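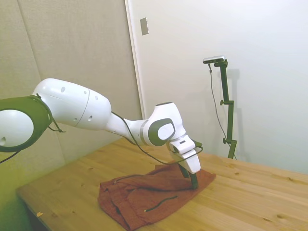 Fingers down in the red cloth. Cable still taking the scenic route past the wrist.

2020-12-31, shared workshop, back bench

Last entry of the year, written with cold hands. Anju has been at the arm since lunch and I have been at the arm since Anju went looking for tea.

Goal for the day was modest: pick up a cloth, put it down somewhere else. We had this working with wooden blocks in the fall and I remember saying fabric would be "about the same." Vivek wrote that on the whiteboard with my initials next to it and it has not been erased.

What we have now:

Grasp script rewritten so the arm comes in over the highest fold and goes straight down, instead of sweeping in from the side. The sweep was my idea. It pushed the cloth across the table like a very expensive snowplow.

Descent stops on contact load, not on height. Height was hopeless, the bunch is never the same twice. The load threshold is at 58 in Anju's units, which are not anybody else's units. She says they are proportional to something. Do not change it without asking her.

Tally since we began on fabric: 1,004 attempts in the log. Trilok's script counts a grasp as good if the fingers don't close all the way, which means it also counts pinching two layers, pinching the hem, and, one time, pinching the bench. I would not quote the success rate to anyone we want to impress.

Cable. The black one on the outside of the arm starts up by the neck, loops over the forearm and then hangs in a long droop past the wrist before it comes back to the gripper. I left it long on purpose so the wrist could turn all the way. It turns all the way. It also gets to the cloth before the fingers do when the approach is low from the left. Options are a clip on the forearm or a shorter lead. Dwivedi have the clips but are closed until January, so for now it is string, or living with it. Noreen voted for string. Wolfram voted for a proper cable chain and was asked whether he was paying.

Camera on the black pole: do not touch the upper clamp knob. The lower one you may touch if you enjoy redoing the calibration, as I did on Tuesday. The tilt is good now. The white wall behind it throws a lot of light on the right end of the table and the depth image goes patchy there, so keep the cloth toward the arm side until we hang something dull up.

The green cord lying over the front of the cloth is a problem for the segmentation, which regards it as a fold with ambitions. Tried 2 masks. The first removed the cord and a good part of the cloth. The second is on the Tositz laptop, branch cord-mask, and is less keen.

Still to do:
- shorten or tie the cable
- make Trilok's script distinguish cloth from bench
- release: open the fingers, then lift. Currently it does both at once and the cloth comes along for the ride
- ask Plalix if the finger pads come in anything softer
- sweep the table, there are bits on it

Power for the arm goes off at the wall, not at the switch on the controller. The switch on the controller is decorative. Roughly 3 hours of logs still copying to the shared drive as I write, so leave the laptop open and plugged in. Anju has the key.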